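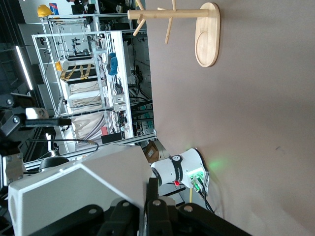

Moving the Sterkville office to the new desktop release
Speaker notes, Thursday session

Slide 1. Say hello. Wait for the people at the back to find the socket.

Slide 2. Why we upgraded. The official reason is security. The real one is that Zarketti stopped supporting the old version in April and sent us a very cheerful email saying so.

Slide 3. The numbers. 50 machines, two of us, one weekend. Pause here for sympathy. Move on if none comes.

Slide 4. What went well. Printers! Ask who expected that. The shared calendar came across in one piece, including the meeting from last spring that still repeats every week and has no attendees.

Slide 5. What didn't. Synced folders. The installer turns syncing on by default and asks afterwards. Ten people came in to find their desktop icons had gone to the cloud, and one of them was my manager. Show the settings panel, slowly, the box is tiny. 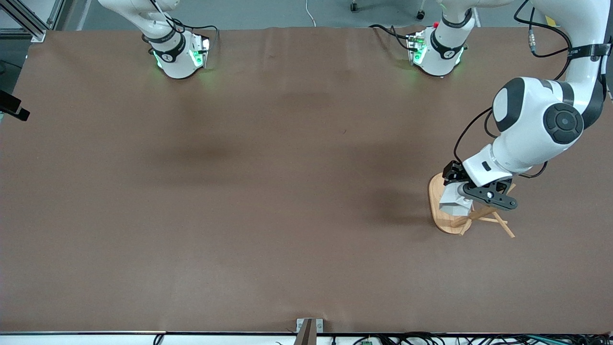 A brown work surface, with green status lights on the white unit.

Slide 6. The Jerkton plug-in. Check whether anyone from Jerkton is in the room before starting this one. It works if you remove it, restart, and put it back. I have no theory. Crisóforo Camacho on our help desk has a theory but it takes 10 minutes, so send people to him at the break.

Slide 7. Haque backup. Run it before you begin. Then open a file from it, any file, and look at it. We skipped the second bit on two laptops and spent Sunday evening with them.

Slide 8. Would we do it again? We have to, the next release is already in beta. Leave the download link up while taking questions. If someone asks about the old mail client, say it's on the list. It is on the list, quite far down.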